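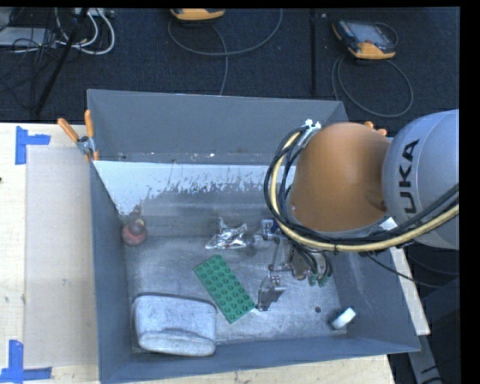
Consumer Claims and Evidence
Handout 9: Reading a "clinically shown" sleep product

Read this before the session and bring the Zivance leaflet we gave out last time. If you lost yours, share with somebody.

The leaflet says Zivance "is shown to help you fall asleep faster and wake up refreshed." Two claims, and I would like you to keep them apart, because the company would like you not to. Falling asleep faster can be timed. Waking up refreshed is whatever the person says it is at breakfast.

Where the claim comes from

There is one study behind it, written up by Sille Bisgaard and paid for by Holroyd, the firm that sells the product. Being paid for by the seller doesn't make a study wrong. It does mean you should ask what would have happened to the paper if the result had gone the other way. I have my guess. Holroyd's website lists no studies that found nothing, and I have trouble believing every test they ever ran came out well.

The study had 56 people in it. They took the capsules for 20 nights and filled in a sleep diary each morning. Now look for the comparison group. You will look for a while. Everyone got the capsules and everyone knew it. People who sign up for a sleep study tend to sign up when they are sleeping badly, and a bad stretch usually gets better with or without a capsule. Add in that they were paying attention to bedtime for once, maybe for the first time in years, and I would expect the diaries to improve if Holroyd had handed out breadcrumbs.

The diary problem

Try this tonight. Write down how long it took you to fall asleep. Then ask yourself how you could possibly know. The person doing the timing is the person losing consciousness. Diaries are fine for some things (what time you went to bed, whether you had coffee at dinner) and pretty weak for this one. The paper admits it in a single sentence near the back. The leaflet leaves that sentence out.

"But 3164 people can't be wrong"

That number is on the front of the leaflet, in large type, next to the word "satisfied." It comes from a survey card packed in the box. We are not told how many boxes were sold or how many cards came back from people who were not satisfied. Without those, 3164 tells you that Holroyd can count cards. People who felt no effect mostly threw the box out, card included.

Edgardo Rivera, who taught this unit before me, used to defend the survey a little. His view was that weak evidence is still evidence and we shouldn't train people to sneer. Fair enough. My answer is that weak evidence should be printed in small type – and this wasn't.

The competitor

Zernow makes a similar capsule and says theirs is "twice as strong." Twice as much of the ingredient, yes, going by the label. If the smaller dose has not been shown to do anything, doubling it gets you a bigger dose of something not shown to do anything. Strength is a word about what's in the capsule. It says nothing on its own about what happens to you.

For the session

Come with written answers, half a page is plenty.

1. Rewrite the Zivance claim so that the study would support it. It will be a dull sentence. Leave it dull.

2. Design a better test with the same 56 people and the same 20 nights. Who gets what, and who is allowed to know?

3. Some of the people in the study surely did sleep better. Explain how that can be true and the claim can still be unsupported. Several of you struggled with this in December, so take your time over it.

4. Find one health claim in your own kitchen or bathroom and trace it back as far as you can. Note where the trail stops. "The website said so" counts as a stopping point, but say so plainly.

Reading: chapter 9 of the course pack. Skip the part on brain scans, we won't use it. Answers are due 8 Jul 2026, on paper, and late ones will be read but not marked.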